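The Second Life of the Household Sheet
How families, laundries and local institutions are rethinking the linen closet
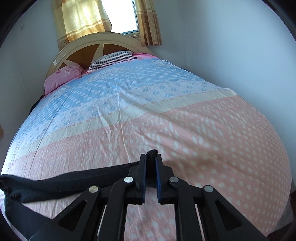
A patterned sheet in blue, cream and pink on a bed beneath a window.

Few household goods receive as much use, or as little attention, as the bed sheet. It is in contact with the body for a third of the day. It is washed more often than curtains, blankets or coats, and in most homes it is replaced only when a tear makes the decision unavoidable. At the Stirville Museum of Domestic Life, a new program of research and public teaching has set out to learn how long sheets last in ordinary homes, what shortens their lives, and what becomes of them afterward.

The program, known as the Linen Closet Study, began three years ago with a modest request. Residents of Stirville and the neighboring town of Kombridge were asked to keep a written record of the sheets they owned, including when each was bought, how it was washed, and why it was finally taken out of use. Forty-five households agreed to take part. Their records, kept in ruled notebooks supplied by the museum, now fill two shelves of the reading room and form the basis of an exhibition that opens to the public on 2/10/26.

Elin Penry, the museum's curator of textiles, had expected the notebooks to be chiefly about fabric. Many of them are about families. Participants recorded which sheets were bought for a first apartment, which were handed down by a parent, and which were kept for guests and never used by anyone else. One notebook follows a single cotton sheet through four beds and two house moves before it was cut into dust covers for a sewing machine and an upright piano.

"We asked for dates and washing temperatures, and we received those," Penry said. "We also received a good deal of family history, which we had not asked for and were very glad to have."

A long tradition of repair

For much of the nineteenth century and the first half of the twentieth, sheets were treated as durable property. They were marked with initials and numbers so that a household could rotate them evenly. Wear was expected to appear first along the center, where the sleeper's weight rests, and the standard remedy was to turn the sheet "sides to middle." The worn sheet was cut down its length, the two outer edges were joined to form a new center, and the thin portions were hemmed to become the new sides. The method left a seam down the middle of the bed, but it could add years of service.

The museum holds 28 sheets repaired in this way, the largest group in its textile store. Several came from the Zieliński boarding house, which stood near the Stirville rail yard and closed when its last owner retired. The house's linen book survives with them. It lists every sheet by number, with a small cross entered each time one was turned and a line drawn through the number when the cloth was finally given over to rags.

Weronika Borkowska, a textile conservator who examined the group for the exhibition, noted that the quality of the sewing varies widely. Some seams are flat and nearly invisible. Others were evidently done in haste, with long stitches and thread that does not match. In her view the hurried work is as valuable to the collection as the fine work, as it shows repair being carried out by people with other duties waiting.

The practice declined as manufactured bedding became cheaper and as fitted sheets came into common use. A fitted sheet cannot easily be turned, because its corners are shaped and its edges are gathered with elastic. In the notebooks kept by the study's households, failed elastic was the most frequent reason given for retiring a fitted sheet, ahead of tears, stains and general thinning. In many cases the cloth itself was still sound.

What the wash does

Much of the wear in a sheet takes place away from the bed. Timo Reuter, who manages the commercial laundry in Kombridge that serves two hotels and a nursing residence, has advised the study since its first year. His plant handles sheets by weight, and its staff have learned to judge the remaining life of a sheet by its feel as it comes off the ironing line.

Reuter's advice to private households is conservative. He recommends a warm wash instead of a hot one for ordinary use, a measured quantity of detergent, and a drum that is not filled to the top. Sheets packed tightly rub against one another and do not rinse well. Detergent left in the cloth makes it stiff, and stiff cloth tends to crack along its folds. He also advises removing sheets from the dryer while a trace of moisture remains, and folding them along different lines from one wash to the next.

"The fold is where I look first," Reuter said. "If a family has folded a sheet the same way for ten years, the cloth will tell you."

The notebooks support him on several of these points. Households that dried their sheets on a line reported longer service than those that relied on a dryer, although the museum is careful to note that the two groups also differed in how many sheets they owned. A family with only two sets for each bed will wear them out sooner than a family with five, whatever the method of drying.

Opinions differed on ironing. A small number of participants ironed every sheet. Most never did, and several wrote that they had stopped when their children were born and had not taken it up again. The study makes no recommendation on the matter.

Pattern and taste

The exhibition gives one gallery to printed sheets, which became widely available in the decades after the Second World War. Before that time white was the usual choice, partly for reasons of taste and partly because white cotton could be boiled without loss of color. More stable dyes and gentler washing made it practical to sell sheets with flowers, stripes, dots and pictures, and bedding began to be chosen to match a room.

Celina Kołodziej, who teaches surface design at the Esdale School of Art, selected the works in this gallery with her second-year students. The group paid particular attention to the problem of scale. A pattern that looks lively on a small sample may become tiring when it is repeated across a full bed, and one that looks bold in the store may be largely hidden once a blanket is in place. Designers have answered with broad bands, borders at the head of the sheet, and small repeated figures that hold together when the cloth is creased.

Kołodziej's students also interviewed participants about the patterns they remembered. Few could describe the sheets they were using at the time of the interview. Nearly all could describe, in detail, a sheet from childhood.

After the bed

The final section of the study concerns disposal. Worn sheets are accepted by some charities and refused by others, and the rules are not always made plain to donors. Sun-ja Ban, who coordinates reuse for the Esdale county waste service, has worked with the museum on a printed guide that will be available at the exhibition without charge.

The guide separates sheets into those fit for further use on a bed and those fit only as cloth. Clean sheets in good condition may be taken to the county's donation center, where they are passed to families furnishing a home for the first time. Thin or torn sheets are accepted by animal shelters, painters and school theater departments, each of which has its own requirements. Shelters generally decline fitted sheets, as loose elastic can be chewed. Theater departments prefer flat sheets of any color and in any quantity.

Ban said that the county's main difficulty is with sheets that arrive damp or mixed with other waste, and that a dry, tied bundle with a simple label is of the greatest help to sorting staff.

The museum will offer 12 public workshops during the run of the exhibition, beginning in late February. Subjects include replacing the elastic in a fitted sheet, sewing a flat hem, and turning a sheet sides to middle by the traditional method. Sewing machines will be provided. Participants are asked to bring one clean sheet of their own - worn, but not torn through at the center - and to register in advance at the museum's front desk or by mail.

Notebooks from the study may be consulted in the reading room by appointment. Names and addresses have been removed at the request of the households concerned. Eleven families have chosen to continue their records for a further three years, and new notebooks were sent to them this winter.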